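From: Tshepo Mtshali
To: small-cell automation list
Date: Jul 5, 2022
Subject: Re: [smallcell] Anyone running the Skasta wrist kit?

Mnguni wrote:

> We're looking at the Skasta kit from Cliline for a bench that puts
> together operator stations, nothing huge. The sales sheet is all
> smiles and I can't find one person who's had it longer than a demo.
> Is the wrist camera any good up close? And do the stock fingers do
> round things, or am I going to be making my own again? Price I was
> given was 2310 before the mount.
>
> Also if anybody has the Sornulow software running with it, I'd love
> to hear how painful that was.

Hi Mnguni, hi all,

I've got one on the bench right now, on a 30 day loan, and I was going to write this up for the list anyway, so you've saved me from having to think up a subject line. Your price is the same as mine, by the way. With the mount, the longer cable and the Sornulow license it came to 3637 on my quote, so ask for the whole thing on one page before you get attached to the first number. The license was on a separate sheet and I nearly missed it.

We're doing pretty much the job you describe. Push-button switches, the ordinary panel kind, plus the little enclosure boxes they go into. The arm picks a switch off the table and sets it down in a fixture, and a person does the wiring and closes up the box. I'm not trying to get the robot to do any wiring (I tried that once with a different setup, never again).

First your camera question. Up close it's good, better than I expected for something that small. You get the tips of both fingers at the bottom of the view, which I thought would annoy me and now I really like, because I can tell at a glance how the gripper is lined up with the part. I leave our table bare and dull on purpose. We had a shiny mat down at first and the reflections drove the part finder crazy!
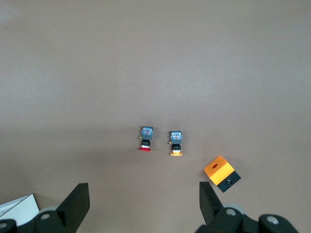
The thing that took me longest was teaching it to care about which way a switch is pointing. Sornulow wants you to draw one outline per part, and the outline for a red button and a yellow one is the same as far as it's concerned. Color is a second step, tucked away in a menu called "Refine" that I found by accident while looking for something else. Once I had that sorted I could send reds to one fixture and yellows to the other. You have to do the outline again for a switch lying on its side versus one standing on its cap, and the manual is very quiet on that subject.

Now the fingers. They're flat plates, and flat plates on a round collar is about what you'd imagine. If you grab across the square contact block it's fine, nice and firm. If you grab the collar it holds, but the switch can roll a little as it closes, and then you're placing it crooked. So I grab the block every time now. I did one run of 100 picks like that and dropped two, both when I'd bumped the speed up to see what would happen - my own fault. The boxes are easy as long as the arm turns to match the box first. Come at one crooked and it just shoves it across the table.

So no, you may not have to make your own fingers. I'd still like a pair with a shallow notch, and Cliline say they sell blanks, but I haven't seen a price.

Things I don't love: the cable wants to be on the same side as my emergency stop, there's no way to save the lighting settings with the part (so every change of shift somebody fiddles with it), and the software update wiped my fixture positions. Make a backup before you update. I mean it, I lost a whole afternoon to that one.

Support has been decent. I got a real answer the same day on the fixture thing, even if the answer was basically "yes, it does that."

Would I buy it? For switches and boxes on a flat table, yeah, I think I will. If you've got parts in a bin, piled on top of each other, I'd ask for a loan first and try it with your worst bin. I haven't tested that at all and I wouldn't take my word on it.

What size are your boxes? If they're much wider than a single-button one, check the finger opening before you order. I can measure mine tomorrow if that helps, and I'm happy to send over my Sornulow part files too. They're messy but they work.

Cheers,
Tshepo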